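Skamow (gripper)

Skamow is a hand-held two-jaw gripper designed by Eilidh Swanson and Dougal Rankin and built in a shared workshop in Caltasia.
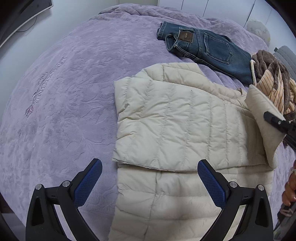
Work began in July as a way of recording how people fold clothes at home. The tool is carried in the hand and has no motors – the jaws close when the user squeezes a trigger. Parts are printed on the workshop's Hedlund machine, and a finished unit weighs 74 grams without its camera. They are normally used in pairs, one for each hand.

The first version, known as Kurkska, had stiff fingers and slipped on padded fabric. Young-sook Yoon redrew the linkage and added softer pads. By January 3, 2022 the builders had logged 1000 folds, 111 of them with jackets. Drawings are kept by Torquil Lindsay.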